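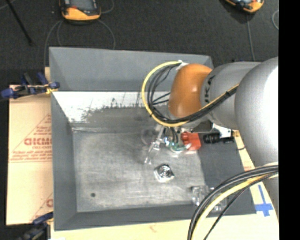

Stanorville, February

Hello, and welcome to the page for the Sirnota bin kit! I'm Radu Iordache, I build most of these and I answer most of the emails, so if you've got a question after reading this it will very likely be me who writes back (be patient in the mornings, I'm usually under a bench).

So what do you get? Sirnota is a kit for collecting picking examples. You bring the arm, we bring the bin, the hand controls, the recording software and a great long list of settings you'll hopefully never need to touch. Somebody drives the arm, picks something out of the bin, and every move gets saved along with the camera view. Do that enough times and you've got a set you can train a grasping model on.

The bin is the big grey one with sloping sides, and I'm very fond of it. Ours is scratched to bits and I wouldn't swap it for a new one. A spotless bin gives you lovely clean pictures and then your model falls over the first time it meets a scuff! If yours arrives looking too smart, give it a few weeks.

We like to run shiny and see-through things, one or two at a time to begin with. Silvery parts throw reflections all over the place, and clear ones half vanish against the grey, especially when they end up leaning on the wall. People want to start with nice matt blocks and I do understand, but you'll learn far more from an afternoon of awkward stuff.

Clamp the bin down before you do anything else. Please! The kit comes with 2 clamps and they both go on the same side, which leaves the other side free for the arm to reach over. Then mark its place with tape (any colour you like, ours is blue) so you can put it back in the same spot after cleaning. We pack ours up on plain boards and it does the job nicely.

Cables next. Leave a generous loop near the tool, more than you think, and tie the thin ones to the thick one as you go along. Then take the arm slowly into all the corners of the bin and watch what the loop does. If it swings between the camera and the gripper for half the session you'll want to tie it again, and it's much nicer to find that out before you've recorded anything.

A few bits people ask for:

Order code: 3003
Suggested session: 60 minutes, then swap drivers
Saved per pick: arm position, gripper position, camera view, and whether the driver marked it good or bad
Arm: not included
Gripper: not included, though we'll happily talk about yours

Do keep the bad picks, by the way. Ľubomír Zelenák at Kollár used to bin them at the end of the day and I nagged him until he stopped. He now has more than 90 of them in a folder of their own and uses it to check every new model.

If you need help with the first set-up, Ullaton is our software side and they can look at your recordings with you over a call. Send a short one first, five or six picks is plenty, and tell us which arm you have and what you're picking. Prices go out by email, as the clamps and mounts depend on your bench. Just put the order code in the subject line and I'll get a quote over to you.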